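Work glove sorting

Work glove sorting is the task of matching up loose gloves, folding or stacking them and putting them away in a basket or bin. Done in workshops, packing rooms, garden sheds, at home too. Sometimes called pairing or glove tidying. Covers knit gloves mostly, also leather and coated types.

Usually done on a flat, light-colored surface so that lint and loose threads show up.

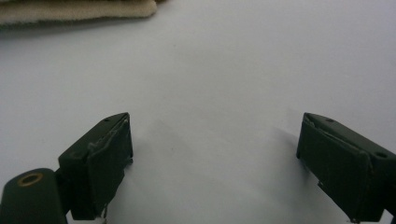
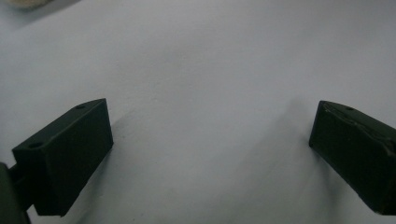
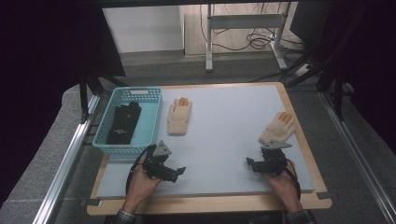
The basic unit is the pair. Gloves come out of the wash or off the job as singles, and a single glove is close to useless, so most of the work is finding mates. Same color, same cuff, same size, one left and one right. Plain knit gloves are often made flat with no real left or right hand, and any two of a size will do. Coated gloves are not like that, the coating sits on the palm side and the thumb is set forward.

Materials

Knit gloves. Cotton, polyester or a blend of both. Cream, white and gray are the usual colors. Cheap, sold by the dozen, thrown out when the fingertips wear through. Some have dipped fingertips or a dipped palm in a different color for grip.

Leather gloves. Stiffer, don't fold well. Generally laid flat or clipped together at the cuff.

Coated gloves. Latex, nitrile or PVC over a knit liner. Can stick together if put away damp, esp. the latex ones.

Containers. Plastic baskets with holes in the sides are common, air gets in and a damp glove has some chance of drying. Solid bins keep dust out but hold the smell. A handle slot in the rim is handy for shelves above head height.

Method

No fixed order, but most shops do something like the following. Tip everything out. Shake each glove, turn it right side out, pull the fingers straight. Lay them palm up with space between, so that stains and holes can be seen. Match. Worn ones go to a rag pile. The matched pairs are stacked palm to palm and then folded once across the middle, or the cuff of one is rolled over the other like socks. Folding is slower to do and easier on the elastic. Rolled cuffs stretch over time and wont hold at the wrist.

Dark gloves and light gloves are normally kept apart. Dark dye can rub off on cream knit, mostly when new. In a small basket the dark ones tend to go in first, folded lengthwise along one side, with the rest of the space left for the light pairs.

Odd gloves are kept back in a seperate bag for a while. How long varies.

Sizes

Cuff color marks the size on many knit gloves. No shared standard, one maker's yellow is another maker's large. Stores that buy from more than one supplier often mark the cuff with a laundry pen instead. Size printed on the back of the hand wears off with washing.

Local practice

At the Stusora packing sheds in Rerkwood, gloves are handed in at the end of each shift and sorted in one go, 550 gloves on a full day. Each basket gets one size only. The Sutuvgate site does it the other way, every worker keeps 2 pairs in a named pouch and there is no central basket. Sutuvgate went over to pouches one December after a shortage of mediums. The older system is still used there for visitors' gloves.

In Ene, a hardware store sells washed and re-paired knit gloves from a tub by the door, in bundles of 5 pairs. Mixed cuffs, matched by length only.

Washing

Normally done before sorting. Cotton knit shrinks a bit in the first wash, so new and old gloves of the same size may not match. Leather is wiped, not washed. Coated gloves go inside out for the first half of drying, then turned.

See also

Sock sorting
Laundry folding
Rag bin
Glove clip

Page last edited Sep 23, 2025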